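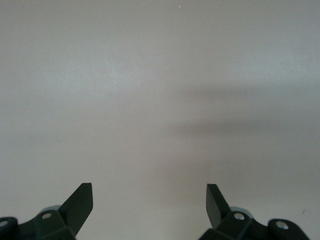 One reader wrote in to ask whether a pale grey worktop really needs anything beyond washing-up liquid, as hers had gone dull in patches and she had already tried two sprays on it. Washing-up liquid is enough for most of it. The dullness is usually left by the sprays.

Cleaning a plain light-coloured surface

Light grey and off-white tops show small marks more than patterned ones do. The method below suits laminate, painted board and most sealed tops. Do not use it on bare wood or unsealed stone.

What you need
A bowl of warm water
Washing-up liquid
Two soft cloths, one of them kept dry
Bicarbonate of soda
A desk lamp or torch

Clear the whole surface before you start. Working round a toaster leaves a line that is hard to get rid of later.

Brush off crumbs and grit with the dry cloth. Grit dragged under a wet cloth is the usual cause of fine scratches.

Add a small squirt of washing-up liquid to the water. Wring the cloth out well and wipe in straight strips from the back to the front, overlapping each strip a little. Rinse the cloth when it starts to drag.

Go over it all again with clean water. Most people skip this. Soap left behind dries to a film and picks up every fingerprint.

Dry with the second cloth.

Now put the lamp down low at one end and look along the top from the other. Specks and short smudges are much easier to find this way. Move the lamp before you scrub at a dark patch, as soft shadows can look very like stains on pale grey.

For a mark that stays, mix roughly 9 g of bicarbonate with a few drops of water. Dab it on, leave it for 2 minutes and wipe it off with light pressure. Rinse and dry. Test it in a back corner first if the top has a gloss finish.

Our own bench is a Brekell board fitted in May, and it gets the full wash once a week and a damp wipe on other days.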